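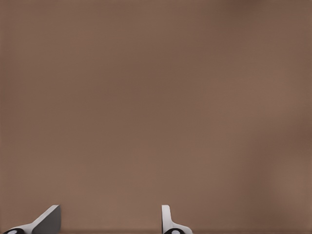 Luswood Open Day

The Luswood Open Day is a yearly public visit to the Luswood robotics workshop in Clestholm, where simulated robot arms are shown doing small handling jobs on a big screen in front of an audience. It is best known for the Ustimetti demonstration, a live session in which the software of the same name steers an arm toward objects it has to find and grip for itself. The event is free, loud, a little crowded, and much loved by the people who come back to it each year.

Background

The workshop was set up by Dilwyn Trevor and Jytte Damgaard, who had both worked on packing machinery and wanted a place where people could watch robot software being tested before it went anywhere near a real machine. At first the doors were opened only to students from the town. Word got out fast, and the first full open day was held the following November, in cold rain, with the line reaching down the hill to the bus stop. It was later moved to summer so that the yard could be used as well.

Ustimetti was written at Luswood by Mal-soon Myung. Yoo, the simulator it runs in, came a little earlier and is still looked after by a team in the same building. The two names are often mixed up in local newspaper reports. Yoo makes the world and everything in it; Ustimetti decides what the arm should do there.

The 2025 open day

The most recent open day was held on July 2, 2025 and drew 521 visitors, a record for the event. The Ustimetti demonstration was given 4 times, each session with a short talk first, and seats for the last one were gone well before lunch.

Visitors followed the work through views taken close to the gripper, so that the tips of the two fingers rose from the bottom of the screen and everything else was judged from there. It is a wonderful way to watch a robot! A person used to seeing arms from across a room suddenly has to think the way the software does, with a plain brown surface filling the view and very little to say how far off it is. Soo-ah Um, who ran the controls, asked the audience to call out which way the arm should turn before Ustimetti made its choice, and the room got noisier with every session.

Other views had more to work with. In one, a large white panel stood at a steep tilt in front of the open fingers, partly hiding a gray structure with a narrow white rim, and a smaller cream-colored panel stuck out from below that. Overlaps of this kind are hard for gripping software, which has to decide where one thing ends and the next begins before it can pick a place to close. Pale, smooth faces add to the trouble, as there are few marks on them to follow from one moment to the next.

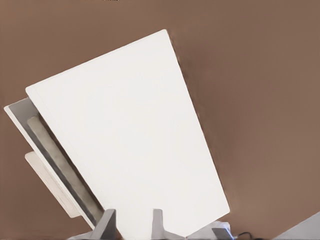

Yi-an Joo remarked afterward that the sessions should be slower, with a pause at each decision, so that people new to robots could work out why the arm had picked one side over the other. The suggestion was taken up in the workshop's own notes on the day, and a slower session is planned for the next event.

Practice and training

Before an open day, Ustimetti is run through 4000 practice attempts in Yoo, with the starting position of the arm changed each time. The attempts that go wrong are kept, and a selection of them is played on a small monitor in the hallway. This is one of the most popular corners of the building, and children in particular will stand there for ages. Damgaard has said she would give the misses a room of their own if there were one to spare.

Taking part

After each session, visitors may try steering an arm in the simulator by hand. There are 3 stations, each with a joystick and a stool, and the lowest one is set up for wheelchair users and small children. Turns are short, but people are free to get back in line. Most beginners close the fingers too early, and the staff are very good at cheering them on through a second and third try.

Printed notes on Yoo are handed out at the door, along with a map of the building and the times of the talks.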